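How to Register a Change of Head of Mission

Hillbridge Protocol Desk, updated 22 July 2023

These steps apply to embassies and trade offices that report a departing head of mission through the Iltix portal. Consular posts without a resident head use a separate form.

Before you start

You need the departure note, the name of the acting head, and the office seal on file. The departure note must be signed by the outgoing head. A signature by a deputy is not accepted.

Step 1. Open the post record

Log in to Iltix and select Missions, then Current Head. Check that the arrival date matches the one on the original letter of credence. If it does not, correct it first. The date field locks once a departure has been entered.

Step 2. Enter the departure

Type the last working day, not the travel day. Notice must reach the desk at least 25 days before that date. Shorter notice is handled by phone.

Step 3. Name the acting head

The acting head must already be on the diplomatic list. Enter the list number and the start date. Leave the end date blank. Iltix fills it in when the new head is registered.

Step 4. Upload the farewell call schedule

List each call on one line with place, time and number of guests. The schedule can hold up to 17 calls. Remarks for the press go in a separate file of no more than 1000 words.

Step 5. Close out the residence inventory

Inventories are kept in Stika, which takes its post codes from Iltix. Use the Grewal sheet layout, with one row per item. 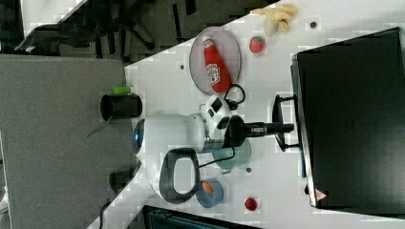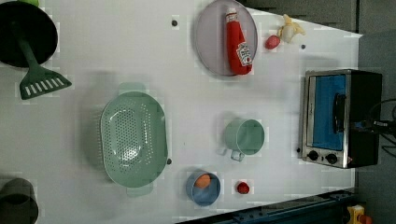
Each row needs a room code, an item name and a condition code. Use the plain name of the item and add a color where it helps tell two pieces apart. "Colander, pale green" and "spatula, slotted, green" are good entries; "kitchen goods" will be sent back. Enter a monitor and its stand on separate rows. Food is left out of the sheet, so a banana or a bottle of ketchup gets no row. Rows marked code 11 are items returned to the sending ministry and must carry a shipping reference.

Step 6. Submit

Select Submit in Stika first, then in Iltix. A receipt number appears on the Iltix page. Changes after this point must be made in writing. Posts closing in November should submit before the annual list is printed.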